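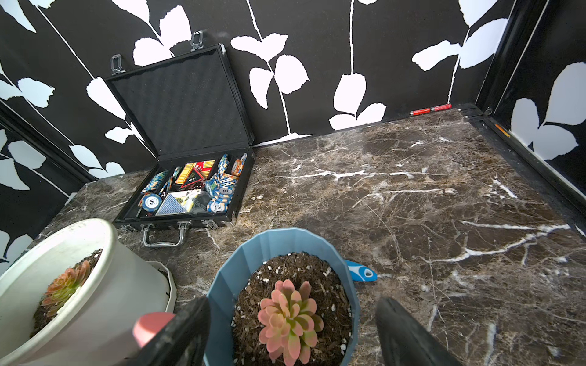

Tellik 1:43 delivery van, the Wudmont Dairy one. Got mine in February, only getting round to it now sorry.

Paint first. Cream over green, very even, no dust. Tampo printing sharp down to the phone number on the doors. Mirrors are seperate parts and one was loose in the box, two minutes with a cocktail stick and white glue.

Wheels a bit wide. Bugs me from the front, not from the side. Interior is plain black, no steering wheel detail to speak of. My older Trirnier van does that better and cost less.

Limited to 3,005 pieces, mine is number 805. Certificate is just a card.

Nuwan Marikar asked if the rear doors open. They dont. Sliding side door does, about 7 mm short of fully back, then it sticks.

Worth it at the sale price. Full price, hmm. Still waiting on the Ekanayake bakery version, will post when it ships.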